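About Fondale Press

Life stories, town histories and family books, made slowly and with a good deal of coffee

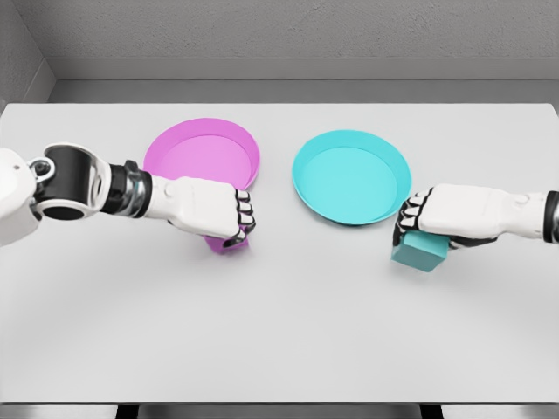

Pink with pink, turquoise with turquoise.

Hello, and thank you for wandering over to this page. Most people who find us are either holding a shoebox of letters they don't know what to do with or have just come home from a funeral wishing they had asked more questions, and if either of those is you, you're very welcome here. Pull up a chair. We tend to go on a bit.

Fondale Press is a small publishing house that makes books of true stories told by the people who lived them. Some are the story of a single person. Others gather up the voices of a whole street, a school, a choir, a mill or a church kitchen, and those are the ones that keep us up at night, because you can't leave out Aunt Somebody's version of the flood without hearing about it for years (we did once, and we did hear).

How we got going

The press was started 30 years ago by Myfanwy Gethin, who had been typing up her neighbors' recollections in the evenings for no better reason than that she liked hearing them. Her first book was a thin stapled thing about the Grudberg ferry, with a cover she drew herself and a map that had the river running the wrong way. It sold out in July of that year at a table beside the pie stand, and people began stopping her in the grocery store to tell her what she'd missed. She went home and wrote that down too, and so there was a second ferry book, considerably fatter than the first.

Rhiannon Penry came on board to help with the editing and never left. Between them they worked out the way we still do things: we talk first, for as long as it takes, and we don't think about chapters until the talking has run dry. We have now published 62 titles. The longest was the Nambiar family history, which came to us as 2916 handwritten pages in four languages and left as two volumes in a slipcase, and we are still very fond of every cousin in it.

Who you'll meet

Myfanwy reads every manuscript and writes the letter that goes back with it, usually in green ink. She says she has retired. We have seen no sign of it.

Rhiannon is our editor. If you tell a story the way you'd tell it across a kitchen table, she will fight to keep it sounding that way in print, grammar and all, and she's won that fight with more than one well-meaning schoolteacher in the family!

Heledd Humphreys does the interviews. She'll come to your home, or your mother's home, or the back booth of the diner if that's where your mother is more comfortable, and she brings her own cookies.

Cadi Skyrme designs the books and looks after old photographs and papers while they're with us. She scans everything here in our own building, so nothing of yours goes off in the mail to a stranger.

Ayman Slaoui keeps the printing and the orders on track and is most likely the voice you'll hear on the phone. He also runs our Saturday story mornings, where anybody can come and write for a couple of hours in good company. Beginners are half the room, and you don't have to read aloud unless you feel like it.

The Jilterier collection

We can't let you go without mentioning the project that has taken over our shelves lately. Jilterier was a canning town until the plant closed, and when the old library there was being packed up, a retired line supervisor asked if we might help collect what people remembered before everyone had moved away. We expected a few dozen replies. We received 551, on notecards, on the backs of receipts, on cassette tapes, and in one case stitched on a pillowcase. A first book of them is being put together now, with almost every contributor's own words left just as they came. If you or your folks worked at the plant, or only remember the smell of the tomatoes in August, we would still love to hear from you.

Working with us

You don't need to have written anything. You don't need to be old or to have done anything remarkable, though people who tell us they haven't are nearly always wrong. A first conversation costs nothing and can be as short or as rambling as you please. After that we'll send a plain letter with what we think the book might be, how long it would take and what it would cost, and you can put it in a drawer for a year if you want to. Plenty of our authors did.

Our front door is the blue one beside the shoe repair shop, and the bell sticks, so give it a good push. We're generally in by nine in the morning and the kettle goes on shortly after.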